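Teleop demos for brick sorting: how messy should the start be?

fledberg_bench
Posted Friday, 9:40 am

Hello all. I am collecting demonstrations for a two-arm policy, and I need advice before I spend another month on it. The task is simple to say: pick up toy bricks from the table and put them in a compartment tray. I drive the arms with a leader pair, one operator, both hands.

Until now I have 155 episodes. Each one starts with the bricks thrown loosely on the table, and it ends when the table is clear or when I give up. The policy trained on these is good with single bricks that have free space on all sides. When two bricks touch, it closes the gripper over both, or it pushes them until they go out of reach.

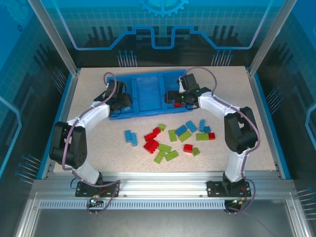

Right arm with a red brick over the tray, the rest still on the table.

My question is if I should make the starting layouts more clean, so the model learns the pick properly first, and add the mess later. Or is this a wrong idea?

12 likes

zesari_m
Posted Friday, 10:15 am

I would not clean it. If your robot will see messy tables, then show it messy tables. We made this error in my lab in April. We had very nice demos, all bricks with space between them, and the policy was lost the first time two pieces were side by side. Then we had to collect everything again.

What you lack is probably episodes where the operator separates bricks on purpose. In 155 episodes with a random throw, how many times did you really do a separating push? Please look at this before you change anything.

9 likes

grid_and_gripper
Posted Friday, 10:52 am

I don't agree fully with zesari_m. With a small number of demos, a big variety of starts gives you a bit of everything and not enough of anything. I had better results with short episodes: one brick, one pick, one place, stop. You can do many in an hour and your hands do not get tired. A tired operator makes bad data, and after that the model copies the tired operator very faithfully.

Also, are both arms working in each episode? In your photo the left gripper is open for discussion, I mean, I cannot see that it has a job. If it only waits, the model will learn to wait with it.

5 likes

fledberg_bench
Posted Friday, 11:30 am

Thank you both. To answer: I did not label the separating pushes. I watched 30 episodes again just now, at double speed, and I found a clear push in only a few of them. In most cases I took the easy bricks first and left the difficult ones to the end, and at the end I was often in a hurry. So this is a weak point.

About the left arm, yes, you are correct. I am right-handed and I see that the left one goes to the tray and stays close to it for a long time. I did not notice this while recording.

4 likes

kettani_user
Posted Friday, 12:05 pm

The idle arm is a bigger problem than the messy table, in my opinion. I had the same with the Kettani leader arms. What helped me was a written rule taped near the table: left arm takes what is left of the middle line, right arm takes the rest, and neither one crosses. It feels stupid for the first ten episodes and then it becomes natural.

One more thing, please check the stack. I see red pieces piled on top of one another on the left side of the heap. Is this one object for you or several? If you sometimes place a stack as one piece and sometimes take it apart, the model gets two different answers for the same view.

14 likes

fledberg_bench
Posted Friday, 12:21 pm

Sometimes one, sometimes several. I have no rule for this. I am a little ashamed now :)

7 likes

zesari_m
Posted Friday, 1:10 pm

No shame, we all did it. Write the rule and delete the episodes which break it. And I repeat, do not throw away the messy starts. Short episodes are fine for me, but cut them from a messy table: leave the other bricks where they are and do only one pick. Then grid_and_gripper is happy also.

6 likes

grid_and_gripper
Posted Friday, 1:34 pm

I am half happy. I still think one should begin with single bricks until the success rate is stable. But okay, one pick from a full table is a fair middle way. Do not use the same brick order each time.

3 likes

fillen_fan
Posted Friday, 3:48 pm

Do you save the failed grasps? I kept mine in the Fillen set if the operator corrected them in the same episode. Those are the only places where the model can see what to do after a miss. I have 1742 episodes and the ones with a correction are worth the most to me. I delete only the ones where the operator stopped in the middle.

11 likes

fledberg_bench
Posted Friday, 4:20 pm

I was deleting all of them. Okay, I stop doing that today.

Plan for the next week: a rule for stacks, a middle line for the arms, one pick per episode from a full table, and 16 episodes per session so I do not get tired. I will keep the misses when I correct them. I will write back with the result on touching bricks.

8 likes

10 replies · 3 shares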